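Lettre de rentrée de l'Harmonie de Jomthorpe

Reprise des répétitions

L'orchestre d'harmonie reprend du service après un été pendant lequel, nous en sommes certains, chacun a travaillé ses gammes tous les matins. La première répétition est fixée au 2020-09-03, à 20 heures, dans la grande salle de Wundthorpe. Pupitres à apporter, crayon aussi : le stock commun a fondu pendant la saison dernière, selon un processus que la physique n'explique pas encore.

Au programme, la Suite Pandey, 11 mouvements, dont un seul que les clarinettes jugent jouable. Les trombones, eux, comptent 500 mesures de silence et demandent s'ils peuvent apporter un livre. Réponse du bureau : oui, mais mince.

Les partitions sont à retirer avant la fin du mois. Les parties de deuxième cor arriveront plus tard, comme le deuxième cor. 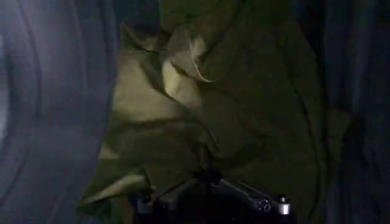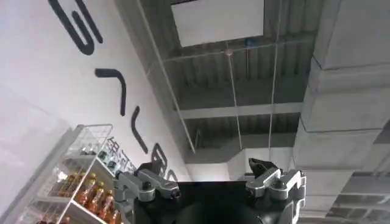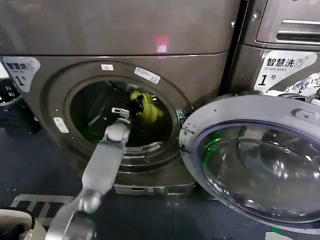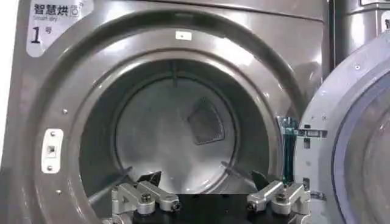

Concours de Bomthorpe

Notre enregistrement d'août est parti au jury dans les délais, à onze minutes près. On y entend très bien la percussion, un peu les flûtes et, au début de l'adagio, une tondeuse qui joue presque juste. Le premier prix est de 2000 euros, somme déjà dépensée en pensée par le pupitre des tubas.

Résultats par courrier. Les pronostics se prennent à la pause, près de la cafetière.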